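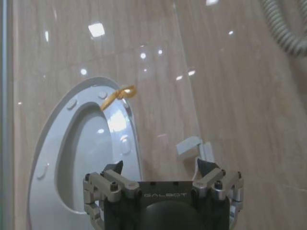 Whitcombe Facilities Services – Automation Support Team

Section 4. Gripper Setup and Care, Washroom Test Cell

This section applies to the two-finger gripper fitted to the robot in the Whitcombe washroom test cell. It covers inspection of the fingers, replacement of the fingertip pads, and the contact check against the toilet seat. Work is to be carried out by persons who have completed the Brudum cell induction. The arm itself is covered in Section 2.

Revised September 29, 2018.

4.1 Before starting

1. Move the arm to the service position and select Manual on the cell controller.
2. Press the emergency stop and attach your tag to the main switch.
3. Confirm that the gripper does not respond to the open command.

CAUTION: The finger linkages can close without warning when power is restored. Keep hands clear of the pivot joints until the tag has been removed and the cell door is shut.

4.2 Inspecting the linkages

1. Wipe both silver linkages with a dry, lint-free cloth. Do not use bathroom cleaner on the pivots.
2. Check each black hex screw for movement with the key supplied in the Nalik service kit. Do not apply extra torque to a screw that is already tight.
3. Move each finger by hand through its full travel. The left and right fingers should feel the same.
4. Record any stiffness or side play in the cell log.

4.3 Fingertip pads

The pads are black wedges that point away from the gripper body. Slight wear along the edges is acceptable. A pad that is split, or that rocks on its mount, must be replaced.

1. Remove the worn pad and clean the mounting face.
2. Fit the new pad with the point facing outward and tighten by hand.
3. Replace the opposite pad at the same time. Pads are issued in sets of 2.
4. Enter the cycle count in the log. Pads are to be changed at 2,000 cycles, whatever their condition.

4.4 Contact check

1. Confirm that the seat is secure in its holder, and that the small white bracket and its cable are clear of the finger path.
2. Remove your tag, close the cell door, and reset the emergency stop.
3. Jog the arm toward the rim at the lowest speed setting. Stop before the pads touch.
4. Close the gripper on the rim, away from the molded bumper pads, and hold for 4 seconds.
5. Open the gripper and examine the rim for marks.

NOTE: Glossy white surfaces reflect the ceiling lights and may disturb the wrist camera. If the Barkano vision software reports a lost edge, change the approach angle and repeat step 3. Do not raise the exposure above 300.

If the check fails twice, leave the cell in Manual and notify the Automation Support Team. The January inspection sheet is kept with the cell log.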